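How to read a heart study before you change your breakfast

My aunt Souad Ashour mails me health clippings, and for years I nodded along with every headline. Now I run each one through a few quick steps — coffee in hand, usually while the laundry waits.

1. Find out who was studied
Mice, cells in a dish, or people? The last clipping was about a diet tested on 17 mice, and you had to get to the final paragraph to learn that. Interesting, sure, but I kept my toast!

2. Look for the comparison group
If 900 people took a supplement and felt better, I want to know how the folks without it did. Plenty of aches clear up by themselves. 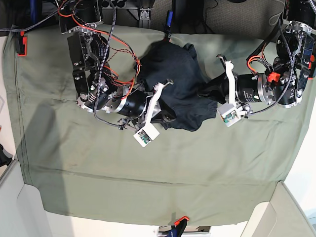 3. Ask for the plain numbers
"Cuts risk by half" can mean two people in a thousand got sick and now it's one. Look for the actual counts, often in a table near the back.

4. Check who paid
Scroll down to the funding note. Company money doesn't make a study wrong, but I do read the methods more slowly when I see it.

5. Take it to your doctor
Print the summary, circle your question and bring it along. Please don't stop a heart medicine over a clipping (I'm looking at you, Aunt Souad).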